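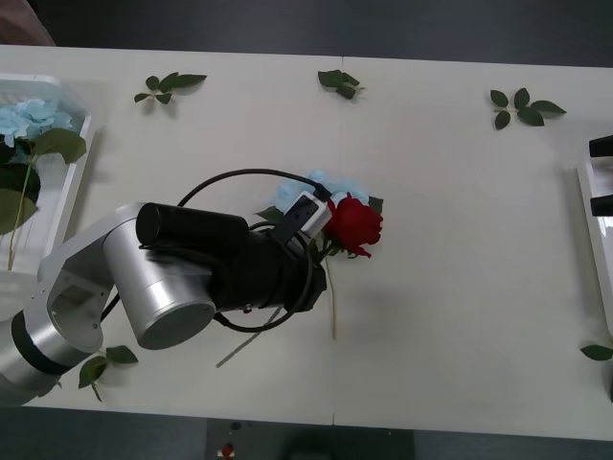
Course materials > Robot Software > Unit 4: Perception and grasp planning > Notes to read before the lab

Grasp planning is the part of the course where the tidy geometry from the first unit meets things that bend, and I'm fond of it for exactly that reason, so forgive me if I go on a bit. Up to now we've asked you to treat an object as a shape with a pose: six numbers, fixed to the thing, and wherever the gripper goes the six numbers go too. Think about what that would mean for the rose and the blue hydrangea held together over the table. There are two blooms in one gripper, with a thin stem dangling underneath, and the planner that thinks it is carrying a single rigid lump at the fingertips knows nothing about that stem. If it then plans a path that skims low over the table, the collision checker will tell you everything is lovely, and the stem will be dragged along for the ride.

So, what do we attach to the gripper once the grasp is closed? In Tureo (the planning library we use all term, and please do update your copy before the lab) you have a choice. The simple option is a bounding box around everything the perception node believes is held. It's quick and it's safe, but it is also greedy with space, and you'll find the planner refusing perfectly good placements because the corner of an empty box touches a tray. The other option is a small set of capsules, one for each bloom and one or two for the stem. Kgomotso Engelbrecht wrote the capsule fitter, and her comments at the top of the file are better than anything I could put in these notes, so read them with a cup of tea.

Now a word on perception, where most of the marks go missing every year. Segmentation by colour works beautifully on a deep red flower over a white surface, and you will be tempted to stop there. Please don't! Petals are the easy bit. Thin stems are only a few pixels wide, their depth readings are full of holes, and a long soft shadow lying on the tabletop can look a good deal more like a stem to your mask than the stem does. The cure is to use height. Fit the table plane first, throw away every point that lies within a few millimetres of it, and only then look for colour. Shadows live on the plane and go out with it. Sadly, so do loose leaves lying flat, so keep a second mask for low clutter and hand it to the planner separately.

The logs you'll be working from are called Warngate, and there are 1,371 grasp attempts in the set. Each one has a depth image, the joint angles and a label for the outcome. Hold back 18 per cent for testing and choose them by session, as neighbouring attempts look so much alike that a random split will flatter you terribly.

On control, I'll keep it short (for me). The position loop in Gazi will happily close the fingers to whatever width you ask for, and a stem doesn't push back much, so a force threshold set for wooden blocks will simply never trigger. Close to a width, wait for the velocity to settle, then check the width again. Our planner calls the inverse kinematics solver with a limit of 30 milliseconds. If it runs out of time it returns the last seed, which looks like a valid answer and has caught out nearly everyone, me included. Check the status flag.

For the lab, please bring a working plane fit and a first go at the two masks. You'll fit capsules to a held object, attach them in Tureo, and compare the planned path with the one you get from a bounding box. Write up where the two differ and which you'd trust, in a page or so, with a plot if you have one.

Questions can go to Pravesh Baloyi in the Skisstead lab, or to me after the lecture. The write-up is due at the end of November, and late ones lose a mark a day unless you've had a word with us first.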